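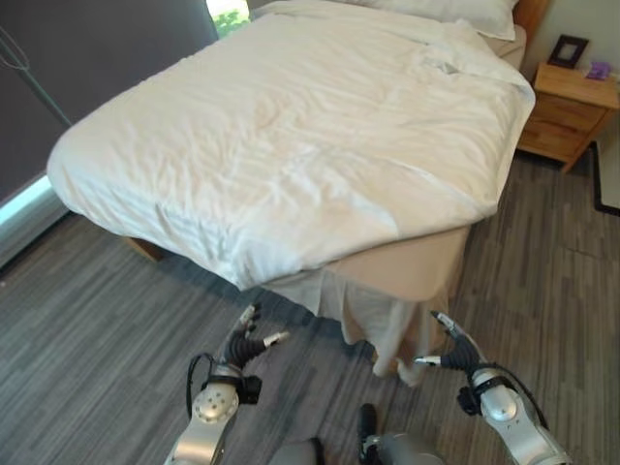

November already, and I've finally changed my mind about bedtime. For years I was a one-more-episode person, phone in hand until midnight and grumpy by breakfast. Then my neighbor Luana Guerra talked me into trying her routine for two weeks (she can be very persuasive over a plate of cookies), and I'm now on day 16 and still going!

The rules are simple. Phone goes in the kitchen drawer at nine. Tea, no sugar. Then a paper book, and it can't be anything useful - I tried a tax guide the first night and lay there doing sums.
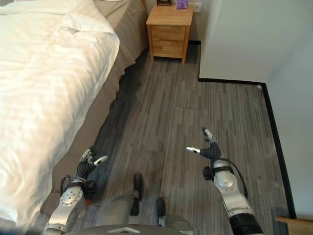 I've been reading an old mystery by someone called Medeiros that I picked up at the Hurnard library sale, and I get through four pages before my eyes close. At this rate I'll know who did it by spring. Please don't write in and tell me!

The hard part was the weekend. My brother called late on Saturday and I could hear the phone buzzing away in with the spoons. I let it go, and he called back the next morning wanting my chili recipe.
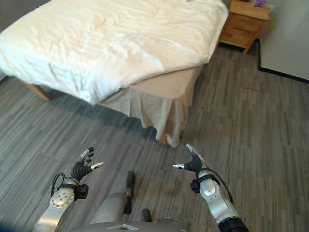

A few of you asked about early waking. I still pop up at 3 some nights, and what helps me is keeping the lights off and planning a garden I don't have. Last Tuesday I got as far as the tomatoes. If you've got a trick of your own, hit reply and I'll share the best ones next time.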